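Joltden Technical Newsletter
January
By Farzana Paul

Search this site
Enter keywords
Go

Produce picking: notes from the grocery task

Collection for the grocery task has moved from single-item picks to full basket sequences. The operator drives both arms through the same order each time: take the basket by its handle, bring it to the stand, pick the requested item, place it, release. Each run is stored as one episode with a text instruction attached. The set now holds 394 accepted episodes, of which 213 use the napa cabbage.

Cabbage is over-represented on purpose. The leaves fold, hide the fingers from the wrist camera and leave no clean edge to aim for. A policy trained mostly on carrots and cucumbers learns to close on a narrow, rigid shape, and its first attempts at the cabbage closed too early and too high.

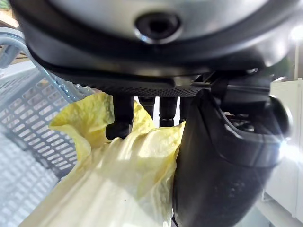 Operators are now asked to approach low, toward the rib, and to pause for 15 frames after contact before lifting. The pause gives the model a stable segment in which finger position and motor current can be read together. Episodes without it are kept in a separate folder and are not used for training at present.

Wrist views remain the main source of contact information. Glare from the room lights washes out part of the wrist image at some arm angles. We tried masking the bright regions and saw no gain, so the raw images go in unchanged. Exposure is locked at the start of each session and written to the episode header.

The head view does most of the work before contact. It has to resolve which compartment the instruction refers to, where the basket is, and which of several similar items can be reached without disturbing the rest. Stock is rearranged between batches, and the instruction names the item only, never its position. Nguyen labels from the earlier batches did include position words. Those have been stripped and the affected episodes re-exported.
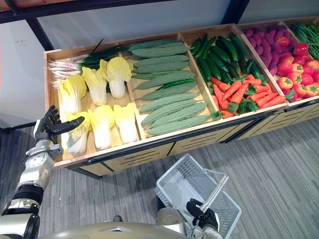
Rejection rules

An episode is dropped if the basket is released before placement, if a second item is moved out of its compartment, or if the two camera streams drift by more than 90 milliseconds. Failed grasps followed by a clean retry are kept and tagged "recovery." Early results from the Prarport test set suggest these are worth more per episode than clean picks, but the sample is small and the comparison will be repeated.

Open items: the green onions still lack a usable grasp label, and bitter melon episodes need a second annotator. Updated export scripts are in the shared Ovier directory. Anyone still on the old header format should convert before merging.

Related items
Clock drift between head and wrist streams
Ovier export format: header changes
Tagging recovery segments
Prarport test set, first results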